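Skotent Forums > Cells & Benches > Rules and Good Practice

Bench rules for tabletop arms, draft 2, please throw things

stokar_bench
Posted 21 February 2021
I've been told to write down what we all supposedly already do. The task is the trash one: pick up the crumpled paper, drop it in the little flip-lid bin, repeat until retirement. Draft so far:

1. Lid gets opened by a person before the run starts and stays open.
2. Bare table. Paper, bin, and that's your lot.
3. Speed cap of 400 mm/s until a program has 18 clean cycles behind it.
4. Hands off the table while the arm is live. Yes, even you.
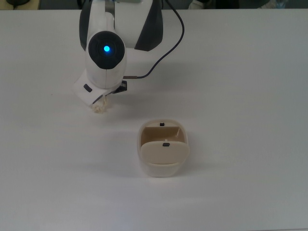
Rule 3 is the one I expect to be yelled at about. The old cap was whatever the last person left in the settings, which I'd describe as a folk tradition.

karunaratne_fan
18 cycles is a number somebody liked the sound of. We ran a Stestov cell for 2,000 cycles and the first bad grip came way past anything you'd call a trial period. Tie the cap to the program version. Change the code, back to slow.

gripes_and_grippers
Disagree. If every edit resets the cap you'll have people not saving edits. I have met people. Keep the count.

My beef is with rule 2, and it doesn't go far enough. It says what can be on the table and nothing about the cable. Ours used to hang wherever it felt like hanging. 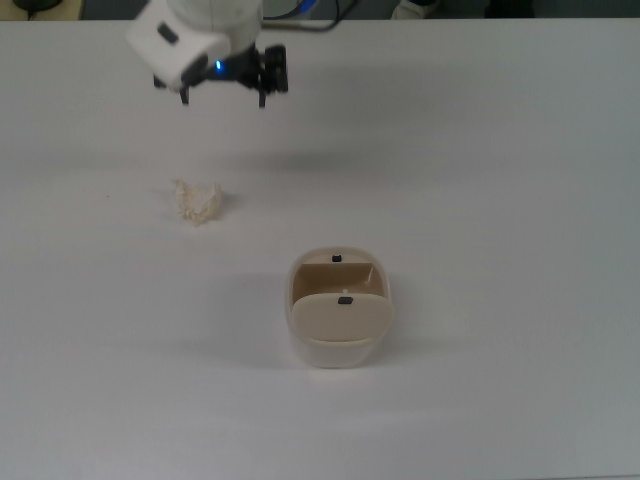
So: jog the arm through its full reach by hand, slow, and watch the cable the whole way. If it drags through the spot where the bin goes, reroute it before you do anything else. Takes two minutes. We added it in September after a bin went for a walk.

stokar_bench
Fair. Adding it as 2b. Meanwhile, start position as I'd want it written up, before anybody asks what "open" means:

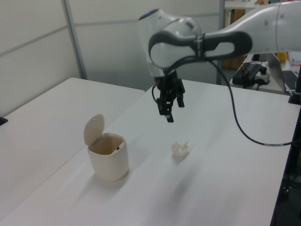 Fingers up off the table, lid propped, paper out beside the bin.

karunaratne_fan
Nice. Now write down who is allowed to move the paper once it's there. That's where your trouble starts — someone always wants to give it a helpful nudge.

gripes_and_grippers
Stop button first, then nudge. And put in writing where the button lives. "On the desk" is a neighborhood, I want a street address.
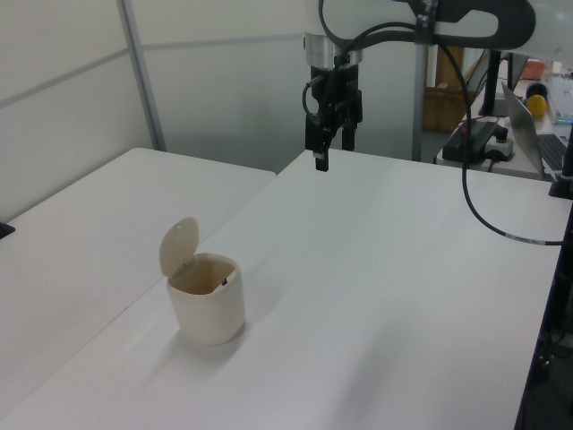 We marked a square with tape and anything else that lands in it goes in a drawer. I've lost a good mug that way and I still support the rule.

stokar_bench
Tape square is in. Stop-before-nudge is in. The cap stays at 18 cycles for now, with a reset if the grip or the path changes but not for typos in comments.

karunaratne_fan
Who decides what's a typo

stokar_bench
Draft 3.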